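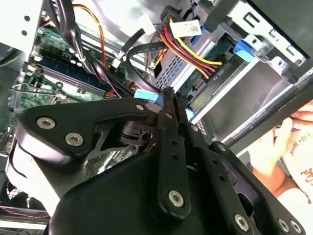 Dundinmont Regional Flight Operations Terminal

The Dundinmont terminal is a ground-based dispatch unit for regional and charter airlines. It brings load sheets, crew rosters and slot messages together at one desk, and is supplied by Stestari to operators in Canada and Australia under the Bangash support plan.

Who it is for

The terminal suits carriers that prepare their own flight paperwork at more than one base. Each unit supports up to 19 aircraft. Operators with larger fleets may link units, provided that all of them run the same release.

What is supplied

Dispatch desk unit, part number 1136
Clolovier message software, licensed for one base
Power supply and rack brackets
Operator's handbook, printed and electronic

Screens, keyboards and label printers are not included. Customers may use their existing equipment, subject to the compatibility list issued with each quotation.

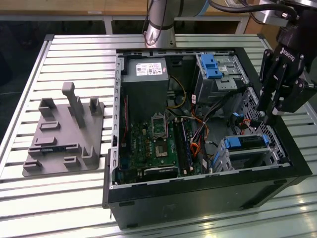 Open desktop tower on the bench, side panel removed.

Software and messages

Clolovier sends and receives standard slot, movement and delay messages. A message that cannot be delivered is held in the queue and tried again every 15 minutes until it is cleared or cancelled by the duty dispatcher. Load sheets can be printed in metric or imperial units — the default is set at installation and may be changed by an authorized user.

The terminal is a planning aid. It does not replace the operator's approved procedures, and final responsibility for each departure remains with the pilot in command.

Installation and training

Installation is arranged by Panya Khamphan, Customer Delivery. The dispatch office must have a wired network connection and a locked cabinet before work begins. Training for dispatchers is held at the customer's main base and starts on a Monday.

Service and returns

Units under the Bangash plan are serviced at the depot. Please obtain a return number before shipping, and remove any stored crew records. Freight to the depot is paid by the customer; return freight is paid by Stestari.

Quotations: Wayne Staniforth, Airline Sales, extension 108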